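Subject: Re: [golto-users] Confidence scores all went to 0.99 after upgrade
Date: 6 September 2021
To: golto-users

On the confidence scores thread, the original poster wrote:

> We upgraded our ticket classifier to the new Golto release over the
> weekend and now practically every prediction comes back with a
> confidence of 0.99 or better. Accuracy on our test set looks the same
> as before, maybe a hair better. My manager is thrilled and wants to
> stop having people review anything over 0.95. Before I let that happen:
> is the model really that sure of itself, and if so, should I be? We
> have 1,391 labeled tickets in the test set if that helps. Default
> settings apart from the learning rate. Nothing in the release notes
> that I could find.

Please don't let that happen. Or at least get it in writing that it was somebody else's idea.

The short answer is that the model is that sure of itself in the same way my uncle is sure about the best route to the airport. The number you are looking at is the biggest output of a softmax. It always adds up to one with its neighbors, so it looks like a probability, and everyone treats it like one. Nothing in the training forces it to match how often the model is right.

As for what changed: the release notes do mention it, but under "Housekeeping", between a spelling fix and a new logo. Label smoothing used to be on by default and now it is off. With smoothing on, the training targets were softened a bit, so the model had little reason to push its scores to the ceiling. With it off, the loss keeps rewarding the model for getting louder about training examples it already gets right. Run enough epochs and you get a wall of 0.99. Your accuracy stays put and the scores go through the roof, and I'd bet a sandwich that's your whole story.

Check it before you believe me. Take your test set, sort the predictions by score, and put them in bins. For each bin, compare the average score to the share that was correct. If the bin that claims 0.99 is right 88 times out of 100, you have your answer, and you also have a chart for your manager. Managers like charts. Use equal-count bins, since with scores this bunched up the usual ten equal-width bins will give you one enormous bin on the right and nine with a handful of tickets each. Those nine will bounce all over the place and somebody will ask you about the bounce in a meeting. I had to explain one of those for most of a December and I would not wish it on you.

Then the fixes, in the order I'd try them.

Temperature scaling. Divide the logits by one number, T, before the softmax, and pick T on held-out data so that the log loss is as low as it will go. It's one parameter. It can't change which class wins, so your accuracy won't move and you don't have to retrain. In Golto you want the raw logits, so set return_logits to true on the predict call. Do NOT take the log of the rounded probabilities it prints to the console, as I once did. They're rounded to two decimals and you'll be fitting a curve to a brick. 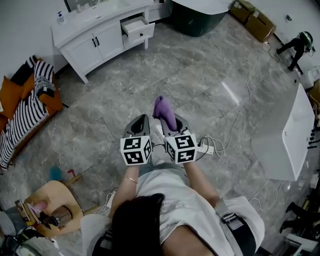

If your T comes out somewhere between one and three, that's ordinary. If it comes out at eleven, look for a bug. If it comes out below one, your model is too shy, in which case you've upgraded to something other than what you think you have.

Don't fit T on the same tickets you use to report the result. You have enough to split: hold out 400 for fitting and leave the rest for the check. Make the split by date if you can, older tickets for fitting and newer ones for the check. A random split will give you a prettier number and the real world will take it away again.

Turning smoothing back on. It's label_smoothing: 0.1 in the training section of the config. That gets you the old behavior, but you'll have to retrain, and the old behavior wasn't calibrated either. It was just wrong in a more modest tone of voice. If you go this way, still draw the chart.

Ensembles. Train five, average the probabilities. It works well and it costs five times as much, which I mention because the person who approves this is usually a different person from the one who gets the cloud bill.

A couple of things that tripped me up when I moved our own sorter over (we do supplier emails, so not far from your tickets):

The score says nothing about a ticket that doesn't belong to any of your classes. Ours gave a very confident "billing" to a recipe for lentil soup. Temperature scaling took it from 0.99 to 0.91, so now it is slightly less certain that lentil soup is a billing problem. If you get a lot of stray mail, you want an "other" class with real examples in it, or a separate check in front. Raju does a decent job of this with its distance filter, though the docs are thin and the threshold is expressed in units I have yet to see explained. I started at 80 and nudged it until it stopped annoying people.

Calibration goes stale. A new product comes out, customers start using new words, and the T you fitted in spring is a souvenir. We refit every month from whatever the reviewers corrected. And that's the other trouble with your manager's plan: if people only look at the low-scoring tickets, you never find out about the high-scoring ones that were wrong. Whatever threshold you end up with, keep sending a random slice of the confident ones to a human being.

Average calibration can hide a bad class. Draw the chart per class too, at least for the big ones. We looked lovely overall and were dreadful on refunds, which was the one class with money attached. Vector scaling gives you a temperature per class if you have the data for it. With your smallest classes you probably don't, and it'll happily overfit while you watch.

On the 0.95 cutoff itself, I'd work backwards. Ask how many wrong tickets per week people can put up with going out unreviewed, then look on the calibrated held-out set for the score that gets you there. It may be 0.95. It may be 0.83. Round numbers tend to get picked because they sound responsible.

Someone else upthread suggested moving to Jestunar because it "has calibration built in". It does, in the sense that there's a checkbox. As of the version I have, the checkbox fits the temperature on the training data, and the model is already very pleased with itself there, so you get T close to one and a warm feeling. There's an open ticket about it. I've added a comment, as have a number of other people, and the bot closes it for inactivity every so often and someone opens it again.

If you post the binned numbers (just score, share correct and count per bin, no ticket text needed) I'll have a look. Please paste them as text. The list strips attachments bigger than a postage stamp, and the archive turns tabs into something I can't describe.

Also, you said default settings apart from the learning rate. What did you set it to? If you raised it and kept the same number of epochs, some of the overconfidence may be coming from there, and I'd rather know before I go on about label smoothing for another page.

--
golto-users mailing list
To unsubscribe, send a message with "unsubscribe" in the subject line. Sending it to the whole list does not work, though it is tried most weeks.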